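The Hotel Norano has 58 rooms and one working elevator.

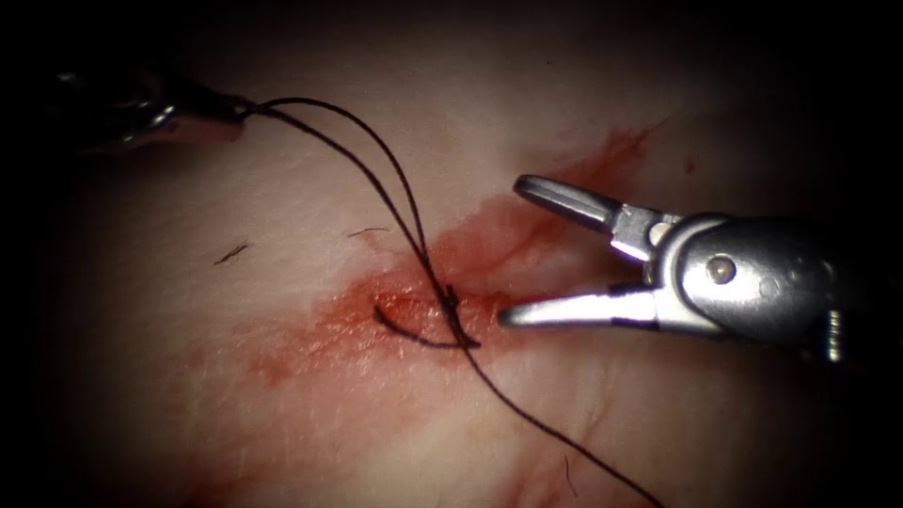
Breakfast costs extra, as I learned at checkout. My bathrobe had lost a button, and the front desk lent me a needle and some dark thread, a thin strand of it, looped over itself before I'd begun.

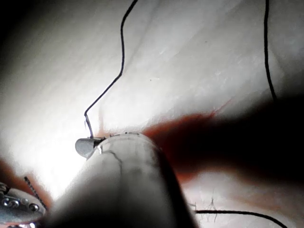
Henrike Hamann wrote to say the Surora next door is quieter and serves eggs.

I moved.

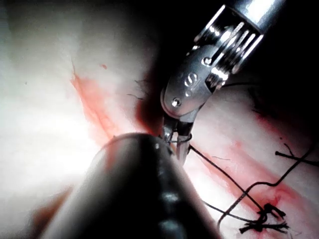
Black thread, with knots

The eggs were fine. 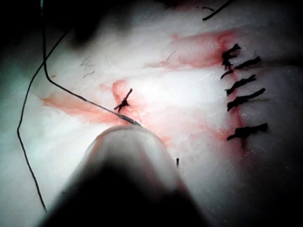
2 min read

The Surora charges $29 for parking. I had come by train and paid it anyway.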